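Checkout Was at Eleven

The Plutton Guest House had a rule about the beds. It was printed on a card in room 87, under the rule about candles and over the rule about trumpets, and it said: Guests will kindly leave the bed as they would wish to find it.

I would wish to find it with somebody else making it. I read the card again to see whether this was allowed for.

My sister had booked us in for two nights after the holiday, on the theory that we would talk about the house. We had talked about the breakfast instead, and the parking, and a man in the lounge who sold Flarus water softeners and had a great deal to say about the county's pipes. Now it was the last morning and she was down the hall in the shower, using all of it, and I was packing for both of us.

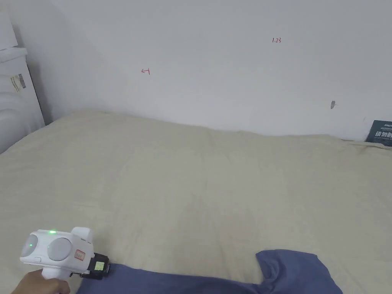
Our mother could fold a shirt in the time it took to be told you were wearing it wrong. She had opinions on sleeves. She believed a bed was the only honest table in a house, and everything we owned passed across hers on a Sunday night and came out square. I laid my sister's things on the cover and tried to remember the order. The blue one lay in a heap at the near edge, with one fold standing up in a peak like a small, disappointed mountain, and all that beige stretched out behind it to the wall. Arms first, I thought. Or the collar first, if it had a collar.

I pressed the mountain down. It came back up.

"You're doing it like Dad," my sister said from the doorway, in a towel.

"Dad didn't fold."

"That's what I mean."

She took it from me, shook it once, and did something with her wrists. It was square. I had known her for fifty years and had no idea she had it in her. She looked a little surprised herself.

"I don't want to sell it," she said, to the shirt.

"No," I said.

"The roof's going to cost a fortune."

"Yes."

She held out her hand for the next thing, and I passed her a sock, and she gave me a look I hadn't seen since March, when the hospital called. Then she folded the sock.

We left the bed as we would wish to find it, more or less. They charged us for the towel.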